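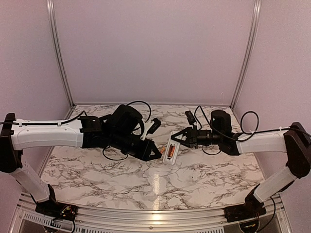
Chapter 6
Reading a Film Series

A film series gives the critic a problem that a single film does not. Each new entry has to be judged on its own, yet most of the audience arrives with the earlier ones in mind. This chapter looks at how reviewers handle that, and how the long gap between entries changes what they write.

Our main case is the Sulwood cycle, three ghost comedies made by the director Wanigasekara for the studio Kalico. The first two were shot a year apart with the same crew. The third came much later, ran 177 minutes — almost twice the length of the first — and replaced every lead actor.
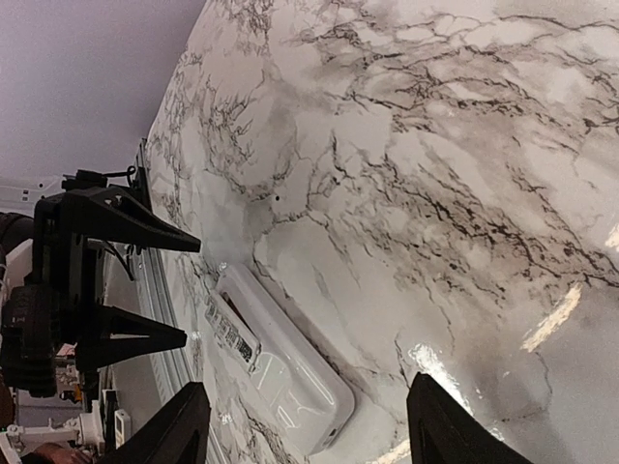 Reviews of the third film fall into two groups. Some critics treated it as a sequel and spent most of their space on what had been lost. Others, among them Pin-yu Ko, barely mentioned the earlier films and wrote about pacing, sound and the long dinner sequence. Read both kinds before you start section 6.1.

Key terms: sequel, reboot, cycle, running gag.

Before reading on, choose a series you know well and write 300 words on its weakest entry. Keep the plot summary to one paragraph. You will revise this draft at the end of the chapter.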